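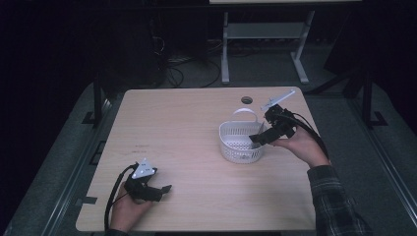 # Rosow hand-held grippers (pair)

Kit page for the Ridthorpe shared workshop. Last edited 13 Apr 2025, Tyson Gill. Ask me if anything's missing, or just fix it yourself, the page is open to all members.

**What it is:** two black hand-held grippers, one left, one right. White plate on top of each, cable out of each. You hold them, you do the job with them, the recording goes to the arm build later. Named Rosow after the street I lived in when I drew the first one. No other meaning.

**Status:** working, bookable. Left one had a sticky trigger in November, stripped and regreased, fine now.

## In the box

- left gripper, right gripper
- two cables, 200 cm each
- spare finger pads, bag of 7
- white plates, one spare set (left and right are NOT the same print, check before you screw down)
- hex key, the small one. Please put it back
- Sisodia hub board and its power lead

## Numbers

| | |
|---|---|
| Opening, fully wide | 76 mm |
| Weight, each, no cable | 231 g |
| Cable | 200 cm |
| Run time per recording | up to 7 minutes, then the file gets silly |

Weight is with the printed body as it stands. Solid infill was tried and it made your wrist ache, so don't.

## Setting up

Plug both cables into the hub before you power it. Left in port one, right in port two. If you swap them the software won't complain, it will just save everything mirrored and you'll find out a week later. Ask me how I know.

Let the cable run back over your wrist and off the side of the table. Not across the middle. Loop on the left one can hang past the edge, that's fine, only keep it clear of your knees.

Close both grippers fully, count to three, open fully. That sets zero. Do it again if the hub light is still blinking.

Roll your sleeves up if they're baggy. Mine are usualy fine but a loose cuff can get in under the trigger.

## The basket job

Current task is the small white plastic basket with the arched handle. Start it empty, towards the right of the table. Bring the right gripper in from the side with the fingers pointing across, slow near the rim. Left one waits over the other half till it's wanted.

Lift by the handle or pinch the rim, both are wanted. Say which in the file name please: `handle` or `rim`.

Thin handle, so close gently. The holes in the sides can snag a finger tip. If it snags, stop, open, back out the way you came, and keep the recording going. Snags are useful, half-finished files aren't.

Keep the plates facing up where you can. Tilting is ok, burying one under your other hand isn't.

## Known faults

- Right trigger clicks at about halfway. Harmless. Spring needs a shorter leg, haven't got round to it.
- Screws on the left plate work loose. Check them before each session, finger tight plus a bit.
- Finger pads go shiny with use and start slipping on smooth plastic. Swap from the bag.
- Hub drops out if you knock the power lead. Known, new socket is on the Arent order.

## Printing your own

Files are on the workshop drive under `rosow/body_v7`. Ignore anything older, the cable hole was too tight and it chewed the sleeve. Black filament for the bodies, white for the plates, matt if there is any on the shelf. Fingers print flat, no supports. Ream the pivot holes by hand, dont drill them, they split.

Springs and pivot pins come from the Arent parts bin, second drawer. Write down what you take.

A pair takes an evening to put together once it's printed. Longer if you forget the washer under the trigger, and then it all comes apart again.

## Booking

Put your name on the sheet by the door, morning or evening slot. One pair only for now, second pair half printed. Home loan is ok for a weekend if you take the hub as well and bring back BOTH power leads.

Copy your files off before you leave. Hub card gets wiped when the next person zeroes it.

Still to do: case with foam, proper strain relief on the right cable, label the ports.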